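Harju Arts Trust
Live Events Development Programme: Interim Report to the Trustees
Prepared by Sointu Miettinen, Programme Manager
10th September

Introduction

The report covers the second period of the grant awarded to Toston Events for the Narnville Winter Weekend and its associated training scheme. It should be read with the budget statement submitted separately by Kaisu Ojala.

Site and licensing

The premises licence for Narnville Park has been granted with a capacity of 4,000 on each day. Two conditions were attached. Amplified music on the main stage must end by half past ten, and the eastern gate is to be kept clear for residents at all times. The second condition has required the box office to be moved to the car park side, and a revised site plan was accepted by the licensing officer without further comment.

Drainage on the lower field remains a concern. Esko Mustonen has obtained two quotations for temporary trackway and a decision is needed before the end of the month if the lower price is to be held.

Ticket sales

Early booking opened as planned. At the date of writing 957 weekend tickets have been sold, together with 485 day tickets, most of them for the Saturday. Sales through the Timel booking page were interrupted for one evening when confirmation emails were not sent. All customers affected have now received their tickets and no refunds were requested.

The concession rate has been taken up less than expected. We propose to advertise it through the libraries and the two colleges during the autumn, within the existing marketing budget. 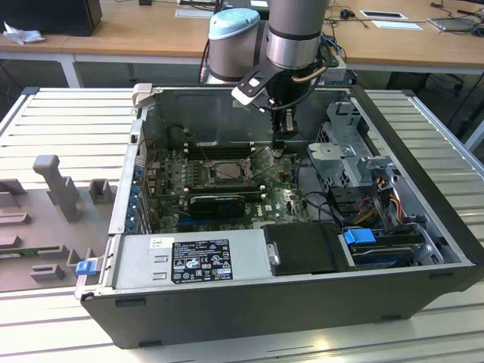 Interim Report, Issue 2, page 3

Training scheme

The scheme received 218 applications for places in stage management, front of house and lighting. Interviews were held at the Harju offices and all places have been filled. Ville Honkanen has taken on the lighting group following the withdrawal of the original tutor, and the timetable was altered by one week as a result.

Attendance has been good in the stage management and front of house groups. It has been weaker in lighting, where several trainees found the evening sessions hard to reach by bus. A travel allowance has been introduced from the access budget line and will be reviewed after six weeks.

Programme

The main stage programme is confirmed apart from the Sunday closing act. Reijo Rissanen is in discussion with two agents and expects to sign a contract shortly. The fee will fall within the agreed limit. The children's tent will be run by the same company as last year, with an additional session on the Sunday morning.

Matters for decision

Trustees are asked to approve the transfer of the unspent printing allocation to ground protection, and to note the change of lighting tutor.

Next period

The safety advisory group will meet again once the final stage drawings are available. Traffic notices will be delivered to households next to the park, and steward briefings will follow. A further report will be submitted in December, with final attendance figures and the trainees' evaluation forms.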